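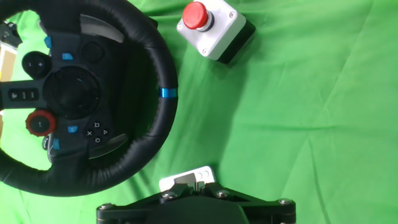

Where should the e-stop go when a small arm works around a steering wheel?

Posted by pelkonen_bench in Small Cells and Benchtop

We have a small arm with a wrist camera that we use to test game controllers and sim racing wheels. It presses buttons, turns the rotary dials and pulls the paddles. The job is called Mendholm on our side and it runs over 18 units a month, one at a time.

Our emergency stop is a red mushroom button in its own small box. At the moment it sits on the work cloth, a short distance from the wheel. I wrote that position into our procedure because the operator can always see it there. A coworker says this is wrong and wants it fixed to the front edge of the table before we run again on Thursday.

Is there a rule on this? Also, does a button in a white box count, or does it have to be yellow behind the red?

nukska

Your coworker is right. The general standard for emergency stop devices is ISO 13850, and for robots you also want ISO 10218. Neither one gives you a single distance to measure. What they ask is that the button be easy to reach and that using it not put the operator in danger. If someone has to put a hand inside the arm's reach to hit it, that fails, however visible it is.

On color, the actuator is red, and the background behind it should be yellow as far as practicable. A white housing is easy to fix. Get a yellow legend plate that goes under the collar, or swap the enclosure.

What I would put in your procedure:

1. Draw the full reach of the arm on the table, with the longest tool fitted. Mark it with tape.

2. Mount the stop outside that line and screw it down. A loose box on fabric slides when you hit it, and it gets moved every time someone straightens the cloth.

3. Test it at the start of each shift with the arm moving slowly. Log the result. Ours has 107 entries and two of them are failures, both from a damaged cable.

4. Check the fixture with power off. Go over the bracket bolts, then look at where the wheel's cables hang and keep them clear of the gripper and the paddles.

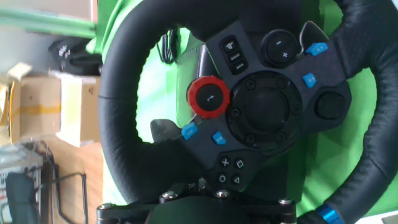
5. Reset only from a spot where you can see the whole cell. Releasing the button must not start the arm again by itself. It should need a separate start command.

Step 5 is the one people skip. Twist the button out with the program loaded and see what happens – from outside the tape line.

wheelguy3755

we just have ours velcroed to the table leg and its been fine for 7 years. if the arm is a cobot its going to stop when it bumps you anyway so I wouldn't get too worked up about it

nukska

Please don't go by that. Force limiting and emergency stop are separate functions and you can't count one as the other. It also depends on what the gripper is holding and what it is pushing against. A finger between a gripper and a metal bracket is a different case from a bump on the forearm. Your risk assessment has to cover both.

A table leg is a poor place too. You have to bend down to find it.

Usanov Controls Dept

Adding one thing on the wheel itself. If it has force feedback, your e-stop may be cutting the arm and leaving the wheel base powered. Check the wiring. On our bench the two were on separate supplies and the base could still turn with the arm stopped. We put both on the same safety relay and wrote that into the risk assessment, with a line saying which devices lose power and which stay on. The camera and the PC can stay on.

pelkonen_bench

Thanks. The stop is going on the front edge and I ordered the yellow plate. The wheel base is on its own plug so I'll have to look at that before Thursday.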